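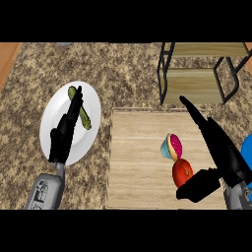 Page last changed: 2026-03-06

Two Arms, One Kitchen: Trying Out the Clavico Simulation Kit
Project report by Efa Wogan and Dirceu Vasconcelos
Project advisor: Neusa Peixoto

Why we picked this kit

We wanted to do a two-arm project and our lab has exactly zero arms to spare, so we went looking for software. Clavico is a simulation kit from a small company named Skilumura. It comes with a pair of robot arms, a kitchen, a box of food models and a task editor, and it runs on an ordinary lab computer. The student license is free for one term, and we used every bit of it!

The kitchen

We built our tasks on the granite counter, with an oval plate on the left and a wooden cutting board to the right of it. The cucumber goes on the plate, and a round red fruit and a cut half with a bright pink inside go on the board. We called the red one "the tomato" the whole term, and the pink one never got a name we agreed on.

The counter was a great choice for testing the vision side. All those brown and tan flecks gave our first object finder a really hard time (it loved to report small dark fruits that did not exist), and fixing that taught us more than any of the easy scenes did.

What we ran

Task A was for the left arm to pick up the cucumber. Task B was for the right arm to pick up the tomato. Task C was both at once. We ran 200 tries of each, so 600 in all, and changed the food positions a little every time.

The cucumber was the friendly one. It is long, so a grip that is off by a bit still holds. The tomato rolled. In our early runs the right finger pad would touch it first and push it toward the pink half, and then we had two problems. Érica Vieira, from the year above us, suggested coming in more slowly and closing both fingers before lifting — so simple, and it cleared up most of our drops.

What we liked and didn't

Setup took us some 50 minutes, including a wrong download. The task editor is a joy, and you can rewind a run and watch it again from the same view. The manual is thin on contact settings, though. Page 21 has the one table you need, so print it.

Next

In November we hope to add a task where the tomato ends up on the plate. Silvana Amaral has offered to help with the scoring script. Our settings files are in the shared class folder under "clavico-kitchen".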